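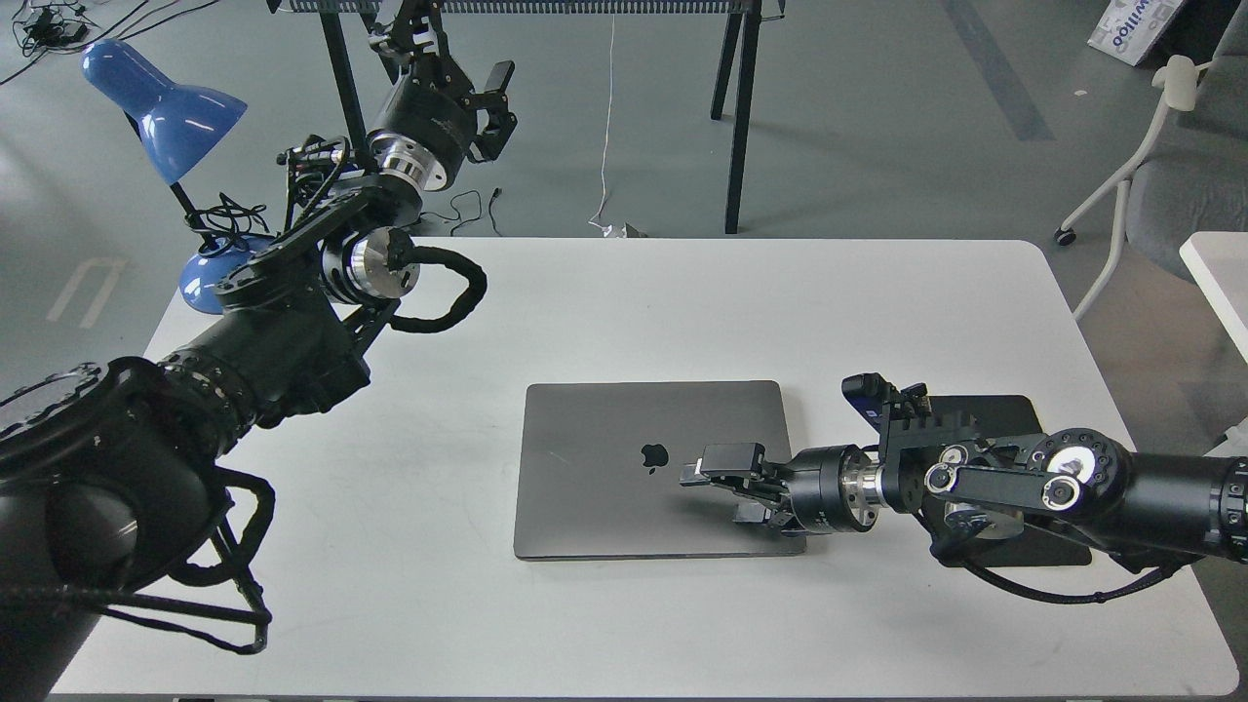 Figure 6. Laptop with the lid closed, lying flat on a table.

6.4 Returning a Loan Laptop to the Service Desk

This section applies to all staff and students of Ovutholm College who hold a laptop on short-term loan. Loans longer than one term are covered in Section 9.

Before you begin

Confirm that your files have been saved to your Sirnska network folder. Files stored only on the laptop are erased after return and cannot be recovered.

Procedure

1. Sign out of your college email and any personal accounts.
2. Remove memory cards, USB drives and adapters that belong to you.
3. Open the Amato loan page and select Return Item.
4. Enter the asset number printed on your loan slip.
5. Note any damage in the comments box, including damage that was present when you received the laptop.
6. Shut the laptop down fully. Do not leave it in sleep mode.
7. Close the lid and bring the laptop, charger and loan slip to the Service Desk in the Ukden Building.
8. Wait for the desk attendant to issue a receipt. Keep the receipt until the loan no longer appears on your account.

CAUTION: Do not place books or other heavy items on a closed laptop. Pressure on the lid can crack the display.

CAUTION: If the battery is swollen or the case no longer closes flat, do not charge or carry the laptop. Call extension 1388 for collection.

Note: Light surface wear is not charged to the borrower. Missing chargers are charged at replacement cost.

Note: Laptops may be returned up to four days late without a fee if the Service Desk has been told in advance — a voicemail is accepted as notice.

Questions about fees should be sent in writing to Dineo Van der Merwe, Equipment Loans.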